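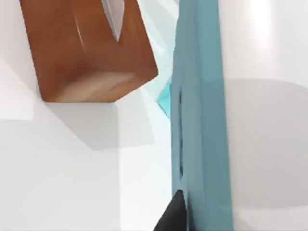
Count the Failures in Simulation Too

By Vandana Pathak
15 February 2020

My view on simulated grasping results is simple. If a paper reports a success rate from a simulator, it should also report what the failures were, sorted by kind, and it should say how many of them came from the simulator itself. Most papers I read do the first half of the first part. They give one number and move on.

I work on picking and placing with a two-finger gripper, mostly in a rendered tabletop world we call Mombridge. The objects are plain: wooden blocks, teal bars and a few translucent pieces. The policy sees only what the rendered camera sees. From close in, that can be a fingertip against a bar, a large part of a block, and not much else. A person can make sense of a view like that because a person remembers where the hand was a second ago. Our first policy had no memory at all.

Last August we ran 3,031 attempts with that policy and were ready to write up the success rate. Romain Collet, who maintains the contact code, asked to see the failures first. We had saved all of them and had watched almost none.

Watching them took the better part of two weeks. Kumiko Hattori and I did it separately and then compared labels. We started with a long list of categories and ended up with 11, and we disagreed a lot in the beginning. She marked a bar that slid out of the grip as a bad grasp. I marked it as a bad friction setting. We were both looking at the same motion. The only way to settle it was to rerun the attempt with friction changed and everything else held still, and when we did that, her label was right for some and mine was right for others.

I think this is the main argument for doing the work. A single success rate treats all failures as the policy's fault. In a simulator that is plainly false. Some attempts fail because the policy closed the fingers in the wrong place. Some fail because two bodies overlapped by a hair at the start and the solver threw them apart. Some fail because the checker that decides "success" looks at the object's height at one moment and the object was still swinging. A reader who wants to know if the method is any good needs the first group. The other two belong to us.

It works in the other direction as well. We found successes that should not have counted. In one group, a fingertip had sunk slightly into the side of a bar and the bar came up with it, with no real grip. The checker was satisfied. A physical gripper would have pushed the bar away. If you only look at failures you will never see these, so we now pull a random sample of successes and label those too.

There are fair objections. Jhair Cárdenas made the strongest one when I gave this as a talk to our group. He said that simulator results are only a stepping stone, that everyone knows they are rough, and that the time is better spent on the physical arm. I agree that the physical arm is the real test. But the rough numbers get compared with each other anyway. A method with a rate a few points higher is called better, and people build on it. If those few points are solver blowups, a year of somebody's work can rest on them.

The second objection is cost. Labeling by hand is slow and dull, and a bigger run means more of it. My answer is to label a sample and say how large it was. We tried drawing 2,000 attempts from a later run and labeling only those, and the order of the categories came out the same as in the full set. I would trust a smaller sample than that for a first paper. I would not trust none.

The third is that the categories are a matter of taste. They are, to a degree. Tomomi Tanabe's group uses a different list from ours, built around the phases of the motion: reach, close, lift. Ours is built around causes. I don't think the field needs one list. It needs each paper to print the list it used, with a short definition for each entry, and the rate at which two people agreed.

Translucent objects deserve a separate word. When a faceted, see-through piece sits between a block and a bar, the rendered edges run into each other, and against a pale surface there is little contrast to help. Our policy did poorly there, and I was tempted to blame the renderer. When we swapped in an opaque piece of the same shape, the policy improved only a little. Most of the trouble was the tight spacing. I would have written the wrong explanation with complete confidence.

What I am asking for is small. Add one table to the paper with three columns: the kind of failure, the number of attempts, and whether the cause was the policy, the physics or the checker. Where the authors can't tell, they should write "unknown" and leave it in the count. Our own table has an unknown row, and it is not the shortest one.

We are rerunning the August attempts now with the overlap at the start fixed and a checker that waits for the object to settle. The new rate is lower than the old one so far. We will print both.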